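Plultgate Hangar, Ramp and Tool Room Walkaround
Checked 7/31/20, turboprop side only

I did this one by myself before the first departure, coffee in hand, and I've left my comments under each item so the Hindley crew can see what I was grumbling about. OK means OK. Anything marked FIX needs a name next to it by the end of the shift!

1. Chocks and cones — OK
All there, all the bright ones. The rope on the nose gear set is getting fuzzy, so I swapped it for a spare.

2. Propeller strap and tail stand — FIX
Strap was on and snug. The tail stand was leaning on the fence again and not under the airplane, with the aft cargo door wide open (please, folks, stand goes in before the bags come out).

3. Fire extinguishers, ramp and hangar — OK
Needles in the green, pins and seals in place. The one by the Clerico fuel cabinet is hard to reach with the drum cart parked there. I moved the cart.

4. Maintenance records PC and bench — OK
Backup ran overnight and the log opens fine on the spare terminal. I looked up the last ramp inspection while I was there and it matched the paper copy, page for page.

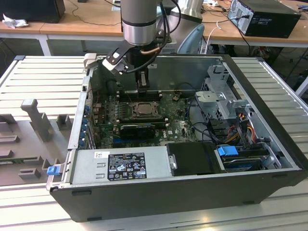 5. Ground power unit — FIX
Starts right up, but the cable has a nick in the outer cover a little way back from the plug. I tagged it out. Use the MacAulay unit until we get a new cable, and coil that one properly when you're done with it.

6. Tow bar — OK
Shear pins good, two spares in the pouch. Wheels could use some air.

7. Torque wrenches — OK, mostly
Stickers are all in date. Number 226 is due before anyone else's, so I put it on the top shelf with a note on it. The log says it goes back every 1,000 clicks or once a year, and we're nowhere near the clicks.

8. Floor and drip trays — FIX
Small oil spot under the left engine position. I put absorbent down but it needs a real scrub. Trays are emptied and back in place.

9. Loose hardware and FOD cans — OK
I walked the whole line and picked up a washer and a zip tie, which is a good day for us. Cans are emptied. Keep checking your pockets before you go out there!

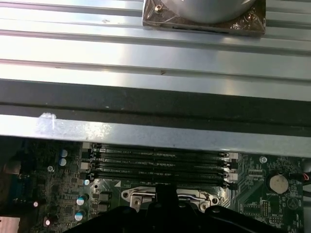

Ribbed metal panel and screws, close up

10. First aid and eyewash — OK
Bottles are sealed and in date. We're low on the big bandages — I've added them to the Clerico order.

Next walkaround is mine too, unless somebody wants to trade.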